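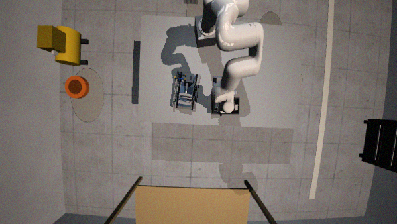 Why do people keep buying diaries they stop writing in by February?

Mostly for the pleasure of the blank pages, which promise a tidier owner than the one paying at the till.

I speak as a serial offender. There is a shelf in my hallway given over to week-to-view diaries, and each of them tells the same story. January is a riot of dentists, lunches and underlining. Then comes a page with one word on it (the latest says "gutters"), and after that the weeks go by in silence, all the way to the maps at the back.

Last winter I moved up in the world and bought a Hokmont, which has 52 weeks, 2 ribbons and a cover that smells of expensive shoes. It cost almost 40 pounds. I told myself that a person who had spent that much would feel obliged to use it. What I felt obliged to do was keep it clean. I wrote my appointments on the backs of envelopes and meant to copy them in once my handwriting had improved.

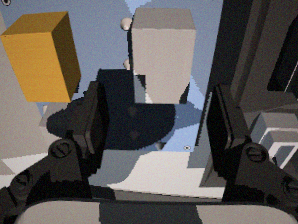
An orange-yellow block and a greyish-beige one, on blue.

The trade knows all this, of course. No shop puts out a diary for people who forget things. The Telau comes with a page for "intentions" and another for "wins", and I have yet to meet anybody who filled in the second. My sister swears by the Rastogi, a floppy thing with a page for every day, and she does use hers, chiefly for shopping lists. She has never missed a birthday in her life, so I can only suppose she keeps them in her head, where the rest of us keep song lyrics.

I did try going without. A friend put the Iko calendar on my phone and for a month it pinged at me like a microwave. It reminded me of a meeting while I was sitting in the meeting. I went back to paper with some relief and no plan at all.

So it is December again and the shops have their tables out by the door. I went in yesterday for wrapping paper. The new diary is green, it has a pocket for receipts, and I have already written "gutters" on the first Saturday.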